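**Plilo opens up the part of its sorting software that decides which arm goes first**

The small team behind Plilo has spent most of the year on a problem that sounds almost too modest to write about: when two robot arms share one table and the same few bins, which of them should move, and when? This month the team put out its October release, and with it the planner that answers that question, free for anyone to download, read and pick apart.
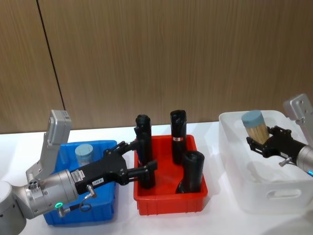
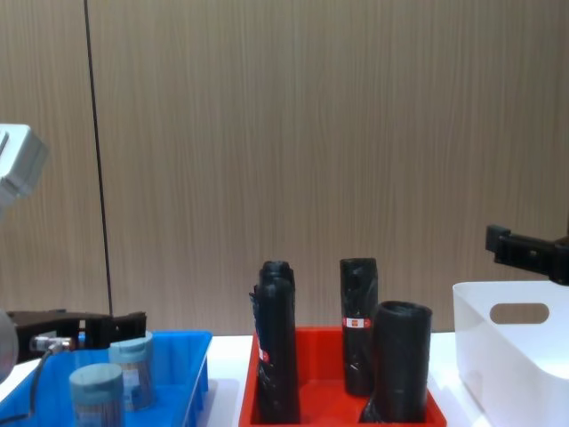 ## One planner, two arms

Earlier versions of Plilo treated each arm as its own little world. Each one had its own queue of picks, and a simple lock kept the other out of the middle of the table until the first had finished. It was safe, and it was also terribly slow, as anyone who has stood and watched a robot wait its turn will know.

"You could go and make a cup of tea," says Pei-shan Ho, who leads the planning work and has been with the project since it was four people sharing a desk. "The second arm would be sitting there with a perfectly good grasp worked out, and it wasn't allowed to use it."

The new planner drops the lock and works out both paths together, a short stretch at a time. If the two paths would bring the grippers too close, it slows one of them down or lifts it a little higher — stopping altogether is kept as the last resort. Plans are refreshed 18 times a second, so an arm can change its mind partway through a reach if a container has shifted or an item has tipped over.

Tipped items were a particular headache, according to Eliseo Jaramillo, who looks after perception. Upright cylinders are friendly things to pick up, but once they lean against the side of a bin the old software tended to guess wrong about which way they were pointing. Dark, shiny plastic made matters worse, and Jaramillo cheerfully admits to having lost a good part of the summer to it. The release now carries several possible poses for each item and lets the planner choose a grasp that would suit more than one of them.

To check all of this, the team replayed 2671 recorded picks through the old and new versions side by side. The comparison tool is included in the download, along with a viewer that draws both planned paths over the recorded camera images, and Ho says the viewer has caught more bugs than anything else they've written.

There is still plenty to do. Handing an item directly from one gripper to the other isn't supported yet, and setup takes patience: the guide runs to 70 pages, though Tzu-hsuan Kuo is busy trimming it and would be very glad to hear from readers who get stuck. Questions and bug reports can go to the project's public tracker, where Kuo reads everything that comes in.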